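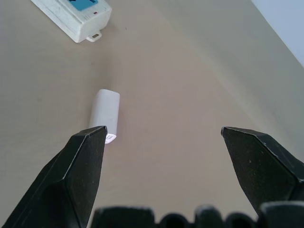
Ticket 151 - Power strip in the Omport room, devices not charging

Opened by: Jarlath Egan
Site: Drirmont, second floor
Status: open, waiting on parts

Reported problem

A compact white power bank left on the strip overnight was still at 64 percent in the morning. Same charger, same cable, tried in a wall outlet in the Maldonado room and it went to full. So the charger is fine. The strip is the white one with the blue sockets that normally sits on the big table.

Checks so far

1. Unplugged everything and wiped the casing. There are gray scuffs down one long side but I found no cracks along the seam.

2. Tried the charger in each socket. Left one works if the plug is pushed in hard. Middle one is fine. Right one cuts out when the cable is moved.

3. Switch feels normal, clicks both ways. It's the small light-blue one beside the left socket. 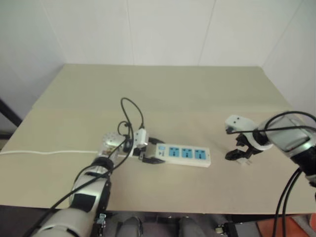
4. Plugged a desk lamp into the right socket to rule out the charger. It flickered twice and went off. Moved it to the middle socket and it stayed on for 2 hours.

5. Checked the wall outlet feeding the strip with the tester from the Berkance kit. Reads normal.

Conclusion for now

Worn contacts in the right socket, and probably starting in the left. I don't want to open it up - the part costs less than the time. Please don't put it back into use for the middle socket only, someone will plug into the others.

To do

Order a replacement, three universal sockets, with a switch. It should have slotted mounting tabs like the one on the end of this strip, as I'd like to screw the new one down under the table edge. Loose plugs may have come from the strip getting dragged around by its cord.

Update, January: replacement ordered, no delivery date yet. Old strip stays out of service until then. Will close when the new one is fitted and tested.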